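Tape, Tray and Rack: Bench Gallery, November
Plernildale Packing Room
Compiled by Roxana Nina. Notes on materials by Jhosep Taipe.

This gallery covers the items used at the small packing bench: shallow cardboard trays, tape, and the wire rack that stands beside them. It supplements the written bench sheet, which gives the order of work but says little about layout.

The bench is covered with a black cloth. Light-colored cardboard stands out well against it, and small scraps are easy to find when the cloth is shaken out at the end of a shift. The cloth is changed when it no longer lies flat.

Trays are plain corrugated cardboard, open at the top, with low walls. We do not print on them. A tray with a crushed corner goes to recycling and is not patched. Jhosep keeps 60 on the shelf and reorders from Dillska when the stack drops to 40.

Tape is stored flat. A roll left standing on its edge for a long period can go slightly oval, and an oval roll feeds unevenly. Keep the loose end folded over by a finger's width so that it can be found without picking at it.

The rack is a dish drying rack — the ordinary kitchen type, bought for another purpose and kept because the size was right. It holds flat dividers upright between the rods. Place the tray directly against it so that dividers can be moved across without a long reach.

Pictures: tape and tray 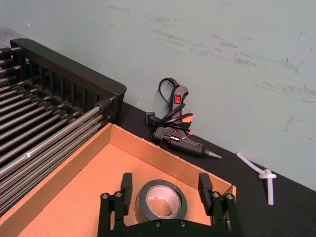
Tape roll lying flat on the floor of the tray, cardboard core visible. The black rack is next to the tray.
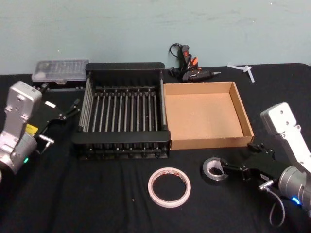
Tray empty, set against the right side of the rack. The roll is held just above the cloth.

Storage codes

Trays are listed as Helent 348 on the shelf label. Tape is listed under Cusi, on the same shelf, to the left. Please use these names on the stock card and do not write "box" or "roll" alone, as the main store carries several of each.

Stock card entries are made when an item is taken, one line per item. Returned rolls with less than 3 yards remaining are marked as short and kept in the drawer for labels and minor repairs.

Corrections to captions or codes go to Roxana Nina at the packing room desk. The rack and cloth are not stock items and have no code.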